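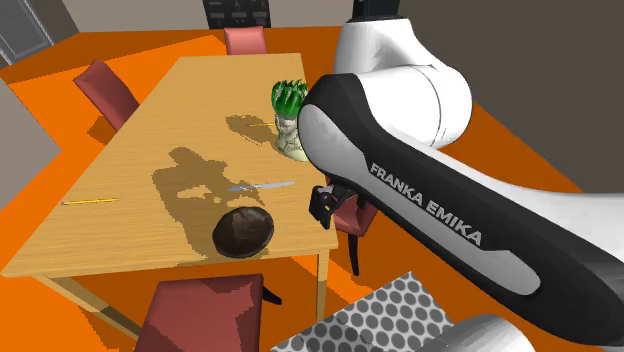 *Rendered view: robot arm by a light wooden table.*

## Week 4: How a wrestling match tells a story

Okay, so on Tuesday we got as far as heels and babyfaces and then ran out of time, mostly my fault. Quick refresher: the babyface is the one you're supposed to cheer, the heel is the one you're supposed to boo, and a "tweener" is what you write down when the crowd won't cooperate.

### The basic shape

Most TV and small-hall matches I've watched follow something like this:

1. **Shine** – the babyface looks great, the heel looks foolish.
2. **Cutoff** – the heel takes over, usually by cheating.
3. **Heat** – a long stretch of the babyface suffering. This is where beginners get bored and where I start leaning forward.
4. **Hope spots** – little comebacks that get squashed.
5. **Comeback** – everybody on their feet!
6. **Finish**.

Please don't treat this as a law. Catherine Sutherland (her chapter is in your reader, start at page 56) thinks the heat section does nearly all the work, and she'd happily throw out the shine altogether. I go back and forth on that. Without a shine I find it hard to care who's getting stomped on.

### The match we're using

Femi Danladi vs. the Lamont Kid, from the Presta spring show. The whole thing runs 40 minutes, and I know that's long, but the heat alone is worth it. Watch Danladi's left knee. He takes one bad landing early on, and after that he sells it *every single time* he climbs the ropes, even when the camera's on the other guy. When he finally hits the splash near the end, the knee is why he can't make the cover in time. That's plot, people!

### Words you'll need

- **Selling:** acting hurt, tired or scared so the other person's offense means something
- **Kayfabe:** keeping up the pretense that it's all real
- **Pop:** a big, sudden cheer
- **False finish:** a near-fall the crowd fully believes

### For next time

Write one page on a single hope spot. Tell me who cuts it off, how, and what the crowd does right after. No plot summaries of the entire match, please – I've seen it more often than I'd like to admit.

Bring the reader, too. We'll start with Sutherland on false finishes.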